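Re: [kitchen-list] Drinks drawer, level 2 fridge
From: Qistina Sopacua
Date: 28 Mar 2021

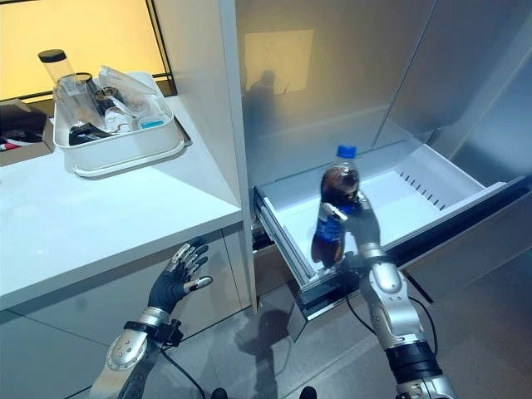

Thanks Aiman. I'm fine with soft drinks going in the pull-out drawer and the shelves behind the doors being kept for food. A couple of things before you put the label on.

Prasetyo Entili wrote to the list earlier:

> Can we please settle where the big bottles go? They were in the door racks
> until November, then somebody moved them to the top shelf, and now there is
> no room up there for lunches. I brought in a tray of sandwiches for the
> Mangundap visitors and had to leave half of it on the counter.
>
> I'd also like the opened bottles dated. There was a cola in there last
> week that had gone completely flat and I couldn't tell who had put it in.
>
> Prasetyo

On the bottles: the drawer is deep enough for the 1.25 litre ones standing up. I haven't tried the 2 litre ones and I suspect the drawer won't close over them. If it won't, lay them down only if they are unopened. The last one that was put in on its side had a loose cap and I spent my lunch break wiping cola out of the runners.

On dating: there is a marker on a string beside the sink. Write on the cap, as it rubs off the labels. Anything opened more than 3 days ago gets tipped out when I do the clean, and the empty goes in the container deposit bag, not the general rubbish.

Please push the drawer all the way in. It stops short if something is leaning against the back and the alarm doesn't always go off. Juwita found it open a few centimetres one morning and we had to throw out the milk.

Mawar asked whether the Litasside order could be kept in there as well. I'd say no. Those are juice boxes and they can sit in the pantry cupboard until the day before. Put a few in the drawer the afternoon you need them and leave the rest where they are.

Aiman, if you're still doing the label, could it just say DRINKS in large letters? The last one had a paragraph on it and people stopped reading. Room 442 has the label maker, and the spare tape is in the box under it.

Qistina
ext. 380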